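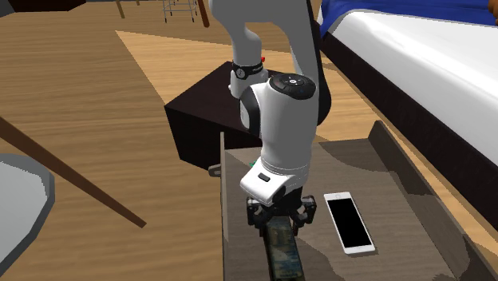
Štefánia Kuruc

Saturday, April 14, 2018

Continued with the Fisine box. Reel 1136 is the one that Nikola wants first, so I left the others on the shelf and worked only with it all day. The label on the carton says "Jendov, mixes, side two" in pencil, and under it another hand wrote "vocal too loud???" with three question marks. No year. From the sound of the drum machine I would guess the second half of the eighties, but Rok G. thinks earlier and he knows these groups better than me.

Condition before playing: the leader tape is broken at the start, two splices have dried out, and the edge is a little wavy on the outer layers. No smell of vinegar. I remade both splices and put a new leader on the head. The old splice tape came off easily with a small piece left on the back side, which I cleaned with the cotton stick. I wound it once slowly in library wind and let it sit during lunch.

There are no test tones on this reel. On the carton somebody marked "tones on side one", and side one is not in the box. I asked Zorica by mail if it may still be with the family in Gukdale. Until she answers I can only set the azimuth by ear, on the hi-hat of the first song. I listened in mono and turned the screw until the top was brightest, then checked the phase meter. The best point for the first song is not the best point for the third. I think the songs were mixed on different days or on different machines and cut together after. So I will do the transfer in three passes, with the azimuth set new for each group, and join them later. It is slow but I do not see another clean way.

Settings for pass one, please do not change on the Georgiev deck until I am finished:

Speed 19, IEC curve, noise reduction off on the deck.
Level into the converter lowered two steps from the usual. The snare on song one is very hot.
Both channels flat. No filter on the way in.

About the noise reduction. I tried to decode it and it became dull, and the singer's breath began to pump. Without decoding it sounds open and natural, with hiss. My opinion is that this tape was never encoded, even if the carton has a sticker. The sticker can be from an older use of the same carton. Rok Berisha, if you read this, please listen to the first twenty seconds before the voice comes in and write below what you think.

Now the songs. There are six on the reel, the paper lists five. The last one is not on the list and it is also not on the album as I know it from the cassette. It is a slow song, only electric piano, bass and voice, and she sings the second verse with different words from the first take to the next. At the end there is a man talking behind the glass, I can make out "again, but less" and then the tape stops. I played it four times. I should have been working, but it is the best thing on the reel, and I do not understand why they left it out and kept the one with the saxophone.

The question of the vocal level. The person with the three question marks was right, in my ears. On songs one to four the voice sits far in front and has a hard place between 2000 and 3000 Hz. On the cassette this is softer, so either it was mixed again or the cassette mastering took it down. Nikola asked by phone if I can "make it modern". I told him that I can make a careful dip there for the release version but the archive file stays as the tape is. We did not agree fully. He says the young listeners compare it with what is in their playlist and turn it off after ten seconds. My niece is young and she listened to song two on my headphones to the end, and asked who it is. This is one person, I know. But I also think that if we press it as flat and loud as everything else, there is no reason for her to ask.

I will prepare two versions of song two and send both without saying which is which. One with the dip and nothing more. One with the dip and some limiting, as he wants.

Above 16 kHz there is nothing useful, only hiss and one thin steady whistle on the left channel. At first I blamed the monitor in the corner, but it stays with the monitor switched off. It also stays when I play another reel, so it comes from our side and not from the tape. I changed the left cable between deck and converter and it went down but did not disappear. Note for Rok G.: the connector on the old cable is loose when you bend it to the right. I put a knot in the cable so that it does not go back to the rack.

Pass one finished in the afternoon, songs one and two, clean, no dropouts that I could hear. On song two there is one click at the splice before the last chorus. It is in the tape, the edit was cut a little late. I leave it in the archive file.

Heads and guides cleaned after the pass. Brown dust on the first guide only, not much. I would not bake this tape at the moment, but if it is worse after pass two we should talk again. Last August we waited too long with the other Jendov reel and had to stop in the middle.

Still to do:

Pass two, songs three and four, azimuth new.
Pass three, songs five and six.
Ask Nikola for the words sheet, if it exists – the second verse of the last song I cannot write down with certainty.
Photograph both sides of the carton, also the pencil.
New left cable.

Zorica answered just now. Her aunt has a bag with reels in the cellar and will look on the weekend after next.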